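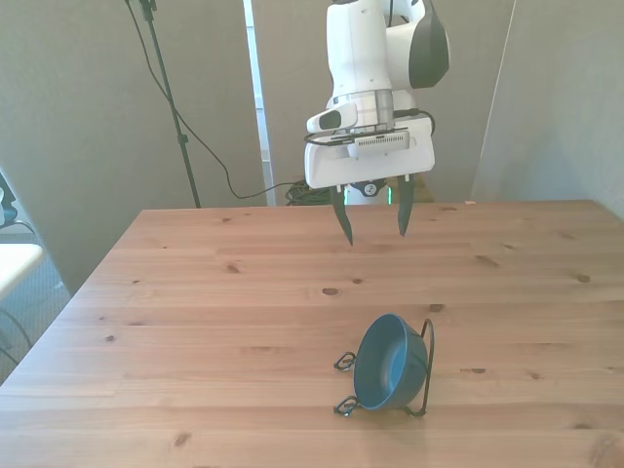 Pine Tabletops and Bowl Stands: Frequently Asked Questions

Are the knots a defect?

No. Jallach tabletops are made from knotty pine. Sound knots are left in place. A knot that moves when pressed with a thumb is covered by the warranty; a dark one that stays put is normal.

Why is there a short seam across the grain in my top?

Some boards are joined end to end. The joint is glued at the workshop and sanded flush. If you can catch a fingernail in it, contact Menis, our repair partner, and quote order code 436.

Will the color change?

Yes. Pine darkens with daylight, mostly in the first year. Bowls, stands and mats left in one spot will leave a paler patch. Move them every 11 days or so during that period. Existing patches usually even out by the following June if the top is left uncovered.

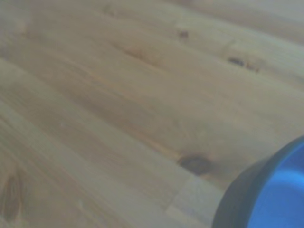 Which finish do you use?

Greltska matte hardwax oil, two coats. It does not form a thick film, so it can be repaired locally. Sand lightly along the grain, wipe off the dust, apply a thin coat and leave it for 16 hours before putting anything back.

Can I put a ceramic bowl directly on the wood?

Yes, if the base is glazed or has felt pads. An unglazed foot ring will scratch an oiled surface when the bowl is dragged. Lift it, or use a stand.

Do wire stands mark the surface?

They can. The Czarnecka stand ships with clear caps for the contact points -- fit them before use. Bare wire leaves small dents in pine under a heavy bowl, and a chipped coating can leave rust marks if the table is wet.

Can a bowl be displayed on its side?

Only in a stand that supports both the rim and the base. Check that it does not rock, and do not use it for fruit in that position.

How do I remove a dent?

Place a damp cotton cloth over it and apply a warm iron for a few seconds. Let the wood dry overnight, then re-oil. Do not do this over a knot -- heat draws out resin.

Do you sell single boards?

No. Tops are sold complete.

Last updated 2nd December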